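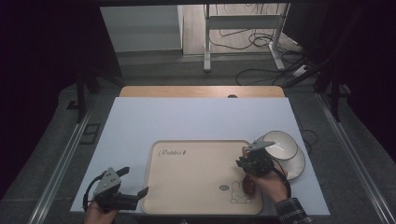

Tags: Automation, Good Practice | 2 min read

Wilma Van Rooij wrote the handling rules at Conddale, all 17 of them. "Thirty if you count the ones people crossed out," she says.

Rule one: write down where every object starts. Rule four: a fumbled grasp gets logged as a fumble. "People hate that one. They want to call it a regrasp."

Has anyone read the whole thing? She considers this. "Roel signed it. Reading is a separate rule."

We use cookies. By continuing you accept this.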